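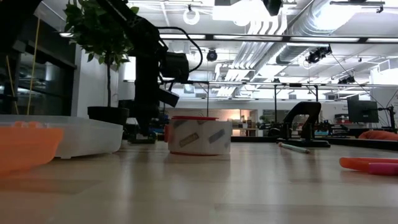
Mareo's open day began, as these things do, with a form to sign and a biscuit. The firm is teaching its robots to tidy desks, a job most of us at Ogunleye have avoided for years, and four of us went along to see how the professionals manage it. The arm we met first had a roll of clear tape to contend with, plus a pen, what looked like scissors and the sort of clutter I left behind on my own desk that morning. I felt quite at home. The project is called Wement, and the talk on it lasted 90 minutes, with two breaks for questions, most of them about lunch.

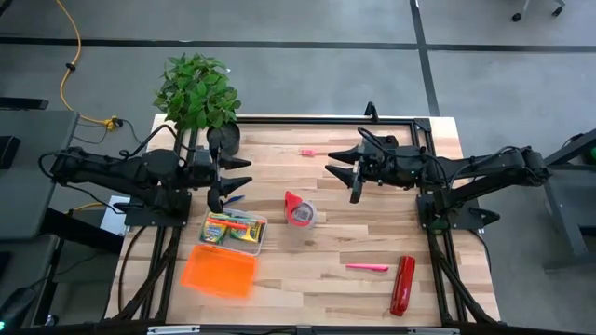

2 min read

After the talk we moved on to the two-armed table. Crayons in a case with an orange lid, a tape dispenser, a red stapler: my nephew's pencil case, more or less, with better lighting. Our guide was frank that staplers are a nuisance to pick up. Mareo opens its doors again in January, at the Grunach site. Put your name on the sheet by the kettle if you fancy it, and bring your own pen.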